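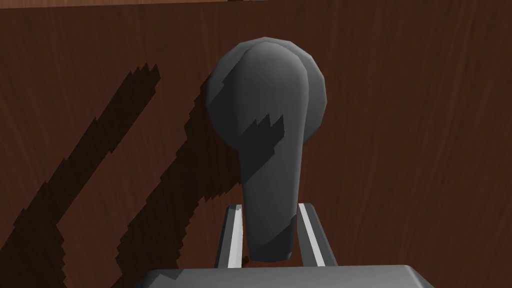 What happens to a local council vote if half the members are stuck at home sick? Under the Randdale charter the vote waits, unless enough of them can be brought in by phone to make a quorum, and the phone rule only covers regular meetings.

2019-09-09

So that's what ate my whole morning. I went in thinking the phone rule covered everything (it's what I wrote in the May entry, sorry, please ignore that one) and then I got to the special session part and there's a separate paragraph for it, tucked in behind the stuff about parking. Special sessions need bodies in the room. Quorum is 11, mayor included, and the deputy can't stand in for the mayor unless there's a signed letter on file.

I've started a table of every meeting that was put off for lack of quorum. The Wudov minutes are lovely, typed and searchable! Randdale's are scans of scans, and page 67 of the second binder is upside down, so if you're using my copy, flip it before you run the text reader or you'll get soup.

Tried Fliker for the text reading again. It's fine on the newer pages and hopeless on anything with a stamp over it. It read "adjourned" as "adjoined" 2 times on one page, so I'm checking every hit for that word by hand. Slow, but I'd like to trust the table.

The Dimaculangan report has a nice bit on whether a council can pass an emergency health order without meeting at all. Their view is that it can, if the order runs out by itself and the full council gets to vote on it later. I can't find anything in the Randdale charter that says so, and spending over $2,000 clearly needs a proper vote, emergency or no emergency.

Still to do: ask the clerk's office whether the deputy letter was ever filed, fix the May entry, and finish the Wudov column. I left the binders on the long shelf with a yellow slip at the place where I stopped.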